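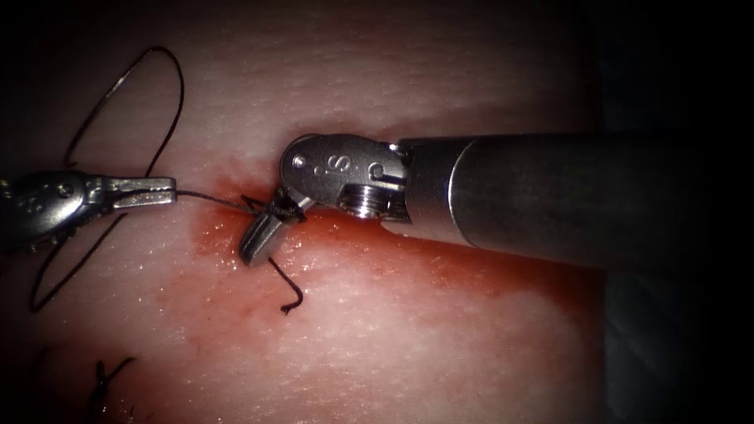 Sarley Stitch Words
A word list of sewing, mending and knotting terms as people really say them

Welcome, and thank you for stopping by. Sarley Stitch Words is a collection of the names people give to stitches, knots, threads and the small mishaps that go with them. It began with an argument over whether the last few stitches of a darn are "locked", "drowned" or "put to bed", and it has grown a good deal since then, mostly through people writing in to tell us that we had got it wrong.

The words come from dressmakers, sailmakers, saddlers, bookbinders, quilters, net menders, upholsterers and a fair number of nurses and vets. We never set out to include that last group, but they kept turning up with lovely words, and it seemed rude to leave them out.

What is in it

There are 1261 entries covering 899 different headwords. A headword gets more than one entry when two trades or two places use it for different things, so "whip" appears again and again and you will have to be patient with it. Of the entries, 560 come with a short sound clip of somebody saying the word, usually in a kitchen, and sometimes with a kettle going.

The main table is called words.csv and has nine columns:

id: a plain number, never reused, even when an entry is withdrawn
headword: the word in our tidied spelling
as_heard: the word as the contributor wrote it or as we heard it
meaning: one or two sentences, in everyday English
trade: dressmaking, sails, leather, nets, books, upholstery, medical, home or other
place: where the contributor learned the word, which may be a long way from where they live now
decade: when they learned it, so far as they remember
source: letter, visit, telephone or printed
notes: anything left over, often the best part

The sound clips sit in a folder called clips and are named by id. If there is no clip with that number, we haven't got one.

How the words were gathered

Most of them came by letter or on visits. Joar Ekström did nearly all the visiting, first in Sarley itself, then up the coast at Tangen and later inland round Virnberg, where the saddlery words are. He had a set of questions, but he soon found that asking "what do you call this?" while holding up a bit of sewing worked far better than reading out a list. People would take the cloth off him, tut at his tension, and start talking.
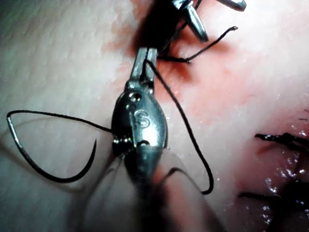 Tension, by the way, has more names than anything else in the collection. A thread pulled too hard is "strangled", "mean", "bitten" or "cross", and one left too slack is "gappy", "lazy" or (our favourite, from Kandville) "on holiday". We have filed all of these under the headword the contributor gave and put a cross-reference in the notes, so a search for "tension" in the meaning column ought to bring the whole family up together.

A small number of entries were copied from old trade pamphlets and pattern leaflets. These are marked "printed" and we trust them a little less — a writer in a hurry will make up a word as happily as anybody.

Things to be careful about

The place column is lopsided. Sarley and Tangen are very full, Virnberg is decent, and Kandville rests on a handful of talkative people who all learned from the same aunt. Please don't draw a map from it and call it a survey.

Decades are from memory. Where someone said "before I was married", we asked when that was and wrote it down, and where they would rather not say, the cell is blank.

The medical words need a gentle hand too. They are what people say to one another over the work, and shouldn't be taken as proper terms or as advice on stitching anybody up. 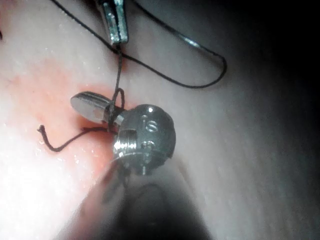
Hjørdis Tveit wrote to us after the first release to say that we had "surgeon's knot" down as a medical word only, when she had used it all her life for tying off beads and had never met a surgeon who could thread a needle as fast as her mother. She also felt that our meaning was muddled: the extra turn goes in the first half of the knot, to stop it slipping while you make the second. She was quite right on both counts. The entry has been split, and her wording is now in the home one.

Using it

You may use, copy and change the list for any purpose, so long as you say where it came from and keep the contributors' own spellings in the as_heard column. The clips are for study and teaching only, as that is what we promised the people in them.

Corrections

We add new words every January and mend mistakes whenever they reach us. If you are writing in, please give the id, your own version of the word, and where you learned it. A scrap of the stitch itself, pinned to the letter, is always very welcome.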